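3 min read

So I finally quit my second job and I want to talk about the money part, since that's what everyone keeps messaging me about. Thread.

I did weekend bookkeeping for a little outfit called Viler for 4 years. It paid $600 a month. I told myself it was vacation money. We took one vacation.

Where did it go? I sat down with the bank statements last June and a big bag of pretzels. Groceries got fancier. I had a meal kit I kept forgetting to skip. Two gym memberships (two!!) in two different towns.

And takeout. So much takeout, every Saturday and most Sundays, and you can guess why – I was working and too tired to cook. The job was paying for the food I bought because I had the job.

My husband had been saying this for ages, by the way. He's been very gracious and has only brought it up daily.
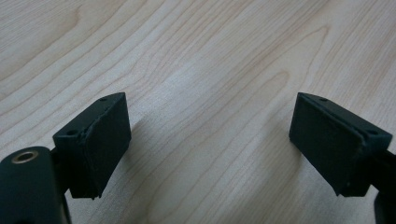 Anyway, the first thing I did was open a separate savings account and pretend I'd already quit. Every cent from Viler went in there and we lived on my regular paycheck from Kaczorowski, plus his.

Month one was rough. I missed the water bill because it used to come out of the "extra" account. Late fee was $15. I was so mad at myself I wrote it on the fridge.

Month two we were fine! Kind of boring, even. I canceled the meal kit and the gym I liked less, and I started making a huge pot of beans on Thursday nights – sorry, on whatever night I get home first. I was trying to make it a routine and it never became one.

By the time I gave notice we had $2000 sitting there, after one ugly surprise with the car brakes. That's our cushion now and I don't touch it.

A few of you asked what app I use. I tried Sirnex for a while and it was pretty, but I kept re-sorting the categories instead of looking at the totals. Now it's a spiral notebook. Date, what, how much. I do it while the coffee's brewing.

Would I tell you to quit yours? No idea! If that money is your rent, obviously keep it. But try the pretend version for two months first and see which bills sneak up on you.

Next thread will be the bean recipe, because apparently that's what people want from me. It has smoked paprika and way too much garlic.

41 shares · 3 comments

Comments

I did the two gyms thing too. One of them was in a state I'd moved out of.

What do you do about stuff that bills once a year? That's what always gets me.

Waiting on the beans.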